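Griva Bench Rules

38 comments 252 shares

The Griva Bench Rules are a set of good-practice rules for two-armed robots that handle food, cups and kitchen tools on a tabletop. They cover how a bench is laid out, how the arms share space, and what people may do nearby. The rules grew out of a short checklist by Damian Sowa, who wrote it for the Pasto test kitchen, and they are now used well beyond it. For a document that began on one sheet of paper, its reach is remarkable!

Scope

The rules apply to fixed benches with two arms mounted over or beside a shared work surface. Mobile robots are left out. So are fryers and open flames, which have their own document, Griva 2635. The rules do not replace national safety law or a maker's manual, and where they disagree, the stricter one wins.

Layout and shared space

The table is split into three zones: one for each arm and a middle zone that both may enter. Only one arm may cross into the middle zone at a time unless the task is marked as a joint task, such as pouring from one cup to another. In a joint task both arms slow to 40 percent of normal speed. Knives lie flat when not in use, and no joint task may start while a gripper is holding one.
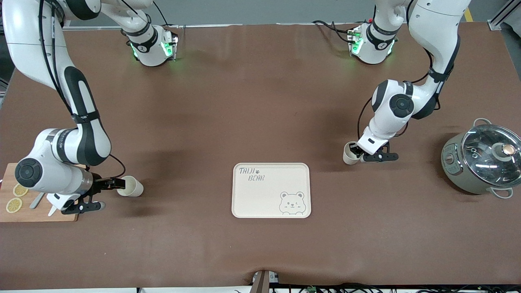 Two arms at a shared bench, each gripping a paper cup.

Soft items get a section of their own, and it is easily the most enjoyable part to read. Paper cups crush and slip, so the rules ask for a grip test on every new batch — ten lifts empty, then ten with water. A cup that dents is thrown out and the grip force is lowered before the next try. The Arix edition adds a similar test for cut fruit.

People at the bench

Nobody reaches over the table while the arms have power. Before placing or moving an item, the operator presses the hold button, says "hold" out loud and waits for both arms to stop. The spoken word was Sowa's idea, and many teams have kept it even where the rest of the rules are only loosely followed.

Editions

The Arix edition is the one most often cited. The Bogdan edition is shorter, with larger type, and is meant to be pinned up next to the bench. Changes are collected through the year and published each December.

See also: Griva 2635; Pasto checklist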